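Chapter 7
State Estimation Under Motion
Every controller described in this book so far has been given its state for free.
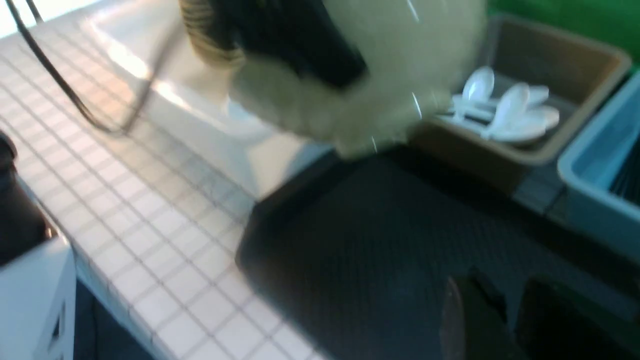

Figure 7.1 Wrist camera view of a kitchen counter during arm motion. The sink, the tray of white spoons and the dark mat are fixed in the world; blur is strongest on the large beige item and across part of the tile grid.

In Part I the joint angles, the pose of the target and the layout of the work surface were all supplied as exact numbers, available at every control step. Chapter 6 relaxed the first of these assumptions by adding encoder noise. The present chapter relaxes the other two. The position of a spoon in a tray must now be estimated from images, and the images are taken by a camera that is itself moving.

Figure 7.1 illustrates the difficulty. A planner that has been asked to pick up one of the four spoons needs a pose for that spoon and no other. Their handles partly hide one another, and all four share the same smooth white finish, so color alone does not separate them. The tiles raise a different problem. A regular grid of grout lines would ordinarily be an excellent source of features, but one small square tile looks much like the next, and where the grid is smeared the corners cannot be located at all. A matcher that shifts its answer by one tile will report a small residual and a wrong pose.

Two questions follow, and the chapter is organized around them. How much should the estimator trust a measurement taken during fast motion? And what should the controller do in the interval before a better one arrives?

Sections 7.1 and 7.2 develop the camera motion model and derive a blur measure from the commanded joint velocities. Section 7.3 introduces the measurement gate, which raises the assumed variance of an image measurement as blur increases and discards the measurement entirely above a threshold. Section 7.4 treats delay. Images reach the estimator late, and a correction must be applied to the state as it was when the shutter opened — a step that is often left out of first implementations and is responsible for a good deal of unexplained oscillation near the target.

Section 7.5 applies these tools to the Sistlow log, a kitchen recording of 1,372 images used throughout the remainder of Part II. Of these, 242 are rejected by the gate at its default setting. The reader is asked in Problem 7.9 to lower the threshold and to report the effect on the spoon pose error. The log was prepared for this edition by Güven Akgül and Aurelio Miranda, and the version dated 11/13/18 should be used, as earlier copies contain a sign error in the wrist transform.

Section 7.6 is optional and may be omitted in a first course. It compares the gated filter with a sliding window smoother over 17 images and requires the material on sparse matrices in Appendix C.

Before You Begin
Readers should be comfortable with the linear Kalman filter (Chapter 5) and with rigid body transforms in the notation of Section 2.3. The symbol T with two subscripts always denotes the pose of the second frame expressed in the first. Camera coordinates follow the usual convention, with the z axis pointing out of the lens.

7.1 The Moving Camera
Consider a camera rigidly attached to the wrist of an arm with n joints. Let q denote the vector of joint angles, and let the transform from wrist to camera be known from calibration. The pose of the camera in the base frame is then a function of q alone, and its velocity is obtained from the Jacobian evaluated at the camera origin.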